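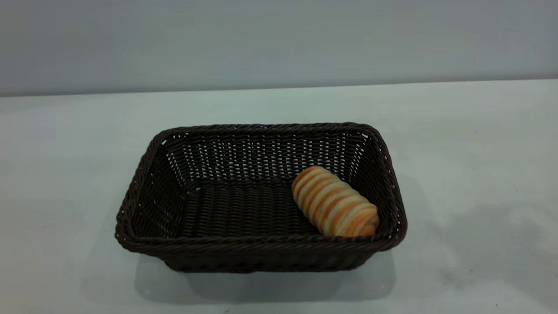
Woven bread basket with one roll in it

Cleaning crumbs and grease out of a dark woven bread basket

Posted by Soudabeh Ghorbani, Mon 20 May

I have a rectangular woven basket, dark brown, with a twisted rope edge round the top. It sits on the table with bread in it and has done since January. It came from the Hedora shop in Gretthorpe without a label, so I don't know whether it is a natural material or one of the plastic ones that look like it. It weighs 485 g on the kitchen scales if that helps.

The trouble is the floor. The strands there run lengthways in parallel rows and crumbs get down between them, mostly where the floor meets the back wall. Glazed rolls are the worst as flakes come off the crust and stick. Turning it over and tapping gets the large crumbs out but the fine ones stay. On a floor this dark you can't see them, you only feel them with a fingertip.

I would like to wash it properly. Can it go under the tap, and if so how do I dry it? I have tried a damp cloth, which snagged on the rim. I don't want to use a liner unless there is no other way.

Lenni Rautiainen

Find out the material first, as the method depends on it. Turn the basket over and look for a strand end on the underside, where the weaver has tucked it in. Natural cane or willow shows fibres or small pores at the cut end. Plastic strand has a clean, uniform cut and is the same colour all the way through. If the brown is only on the outside and the middle is pale, it is a stained natural material and you should keep it out of the sink.

Weight is not much use. Some of the plastic ones have a wire frame inside the rim, and that changes the figure completely.

If it is plastic:
Tap out the loose crumbs over the bin.
Brush the floor along the strands with a dry pastry brush, then across them.
Wash in hand-hot water with a little washing-up liquid. Use a soft nail brush on the corners.
Rinse from the outside in, so the water pushes crumbs back the way they came.
Shake, then stand it on one end on a rack overnight.

If it is natural, brush only, then wipe with a cloth wrung out hard. Dry it the same day, away from the radiator. Cane that dries too fast splits at the bends.

The rope edge holds water longer than the rest in either case. Press a dry tea towel round it before you leave it to stand.

Roya Kordestani

Just put it in the dishwasher. Mine has been in loads of times and it's fine.
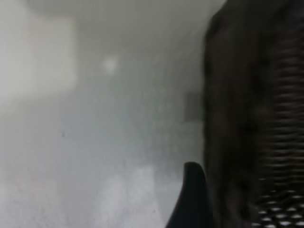
Page 2 of 2

Fatemeh Shojaei

I would not use the dishwasher without knowing the material. Heat softens some plastic strand and the walls lean out of shape afterwards. Stained cane will lose colour on to everything else in the load.

Lenni's method is sound but it leaves out the vacuum cleaner, and that does most of the work on an open weave. Where the strands are packed close, as in the ribbed parts, crumbs lodge in the grooves and need a brush. Where there are proper openings, air goes straight through. Put a piece of old tights over the narrow nozzle and work from the outside, pulling the crumbs out through the wall. Do the floor from underneath in the same way.

For the grease, a wooden skewer with a twist of damp kitchen paper on the end reaches the line between floor and wall. Work it along in short strokes and change the paper when it stops picking anything up. I tried the Flernomach crevice brush for this – the bristles are too stiff and it scratched the finish.

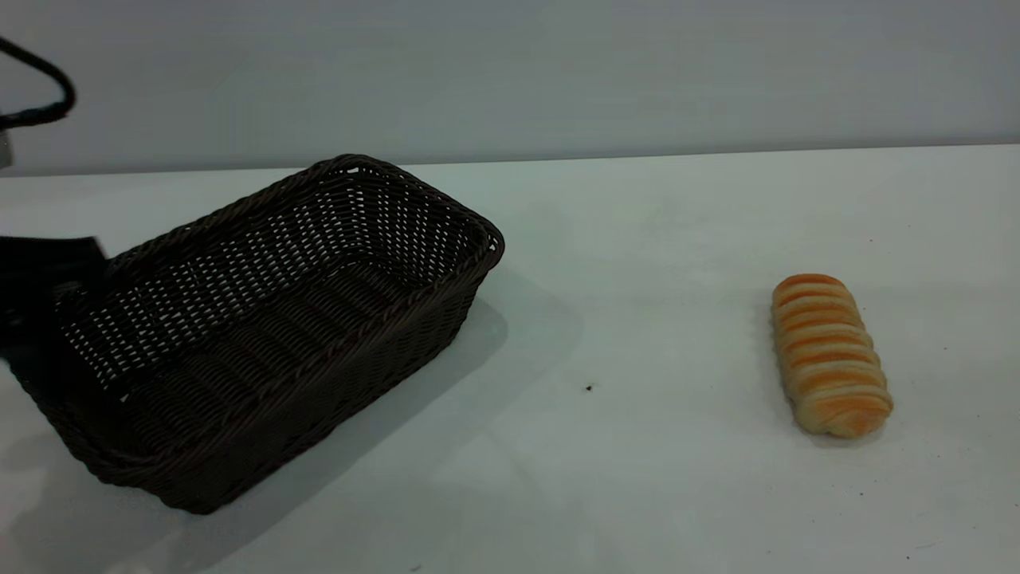 Do all this with the bread out and well out of the way, on a pale surface, with a desk lamp behind the basket. Light coming through the weave shows which gaps are blocked. A clear wall gives an even pattern of dots and a blocked gap is a missing dot. The floor has to be held up to the window, as no light reaches it from the side.

On drying, I turn mine round halfway through the evening so that water in the rim doesn't all collect at one end. It takes around 2 hours longer than you expect if the kitchen is cold.

As for a liner, a plain cotton napkin does catch the flakes. Fold it smaller than the floor so it can be lifted out by the corners. The ready-made Mohammadi ones have elastic that grips the rope edge, and it is a nuisance to get off without tipping crumbs down the outside.

Comment from Soudabeh Ghorbani

Found a strand end under one corner. Clean cut, same brown all through, so plastic I think. Will do the vacuum first and then the sink. Does the nail brush want to be nylon or does it not matter?

Comment from Lenni Rautiainen

Nylon is fine if it's soft.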